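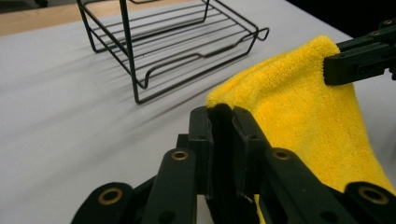 Alvarado, reading a draft of this chapter, asked why anyone would need a planner to move a towel, when a towel has never once refused to go where it was pulled. It was a fair question, and we left it in the margin for most of the winter. The short reply is that the towel goes where it is pulled and then keeps going, in directions the software did not ask about.

Chapter 7
Cloth, Corners and Other Moving Targets

Up to this point the objects in this book have been well behaved. A mug has a pose: six numbers, and you know where every bit of it is. Grip the mug and the numbers change together. The planners of Chapters 4 to 6 lean on this heavily, and they were right to, for mugs.

A towel has no such courtesy. Hold it at two points and you have fixed two points. The remainder sags, folds and drapes according to its weight, its pile and how it was picked up. Describing it fully would take thousands of numbers, most of them hidden from the camera behind the others. So we will cheat, as everyone in the field does, and look for a few features that are worth knowing.

7.1 What the camera gets

In the running exercise, called Cekatlow in the course code, the camera rides with the gripper. This is handy, as the view arrives already centred on the work. It also means the fingers take up a good share of every image, and the first job of the perception code is to mask them out. Students who skip this step end up with a grasp detector that is extremely confident about its own fingers.

Colour is the next temptation. A yellow cloth on a white table can be segmented in one line, and the line will work until somebody brings a white cloth. Edges travel better. A border in a contrasting colour gives the software a line to follow, and a line has a direction, so a grasp can be planned square to it.

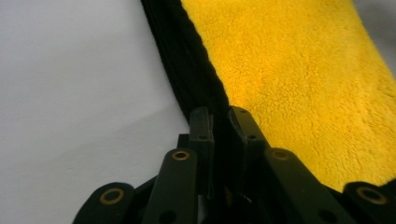 Figure 7.2 Black border and yellow pile at the fingers.

The edge follower in Section 7.3 runs at 30 updates a second and keeps only the last 16 estimates of the border's direction. Keeping more makes it smoother and also slower to admit that the cloth has folded over. We tried 38 once. The result was very calm and usually wrong.

Before reading on, load the Cekatlow recordings and plot the border angle over time. Mark each place where it jumps, and decide whether the cloth moved or your mask did. Keep your answers handy, as you will need them for Exercise 7.1.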